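Umness library reopens its reading room, with shorter hours for now

Jul 9, 2020

By Francine Ouellet

Well, I finally got to return my books! The Umness library opened its doors again this morning after being shut all spring, and I was on the front steps with a tote bag full of overdue mysteries before the lights were even on.

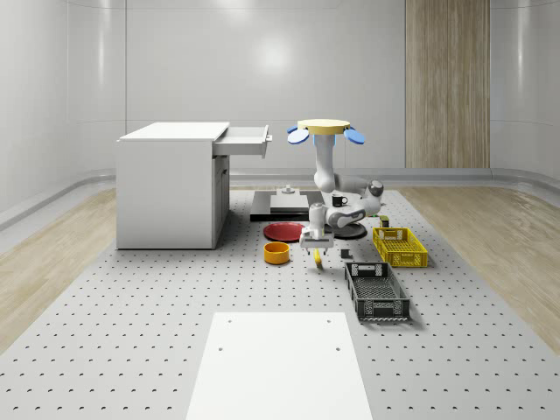
Fines are forgiven, by the way. Anything that was due while the building was closed can go in the return slot and your account gets wiped clean, which was a big relief to me (I had a cookbook in there I'd been a little too fond of). Returned books sit in bins for a few days before they go back on the shelf, so don't worry if yours still shows as checked out.

The new hours are 11 to 5, and they let in 22 people at a time. I had to wait a few minutes on the steps when I came back after lunch, but the line moved fast and I got to catch up with Garnet Melnyk, who was hoping for the new fishing magazines. No luck, Garnet - the magazine rack is staying empty for a while, and so are the puzzle table and the toy corner.

Head librarian Chantal Robichaud told me the staff had been in since May getting things ready. They moved the big tables apart, took out half the chairs and put tape on the floor by the front desk. They also went through the whole history section while they had the time, and found 9 books that had been listed as lost for years.

"One of them was behind a radiator," she said. "We'd bought a second copy and everything."

You can stay in the reading room for an hour, and masks are required for anyone who can wear one. Computers have to be booked by phone the day before. There are only two of them running at the moment, so call early if you need to print something. Curbside pickup isn't going away either. It got so popular over the past couple of months that Robichaud wants to keep it going through the winter, and I say hooray to that, especially once the parking lot ices over.

Story time is still happening online. Fenna Declercq reads every morning at 9, and my grandson won't eat his cereal without her now. She's partway through a long one about a goose who runs a ferry, and she does all the voices. If the weather holds she'd like to try a few sessions out on the lawn in August, with blankets spaced out under the maples, but nothing has been set yet.

The summer reading club is on too, with paper logs you can pick up at the desk. Kids who fill in a full sheet get a free cone from the stand on Texier Street, and there's a grown-up version this year as well. I signed up, of course. So did Gordon Bouchard, who says he's already two books ahead of me - we'll see about that!

The book sale that was planned for spring has been moved to the fall, and donations aren't being taken until then, so please hang on to your boxes.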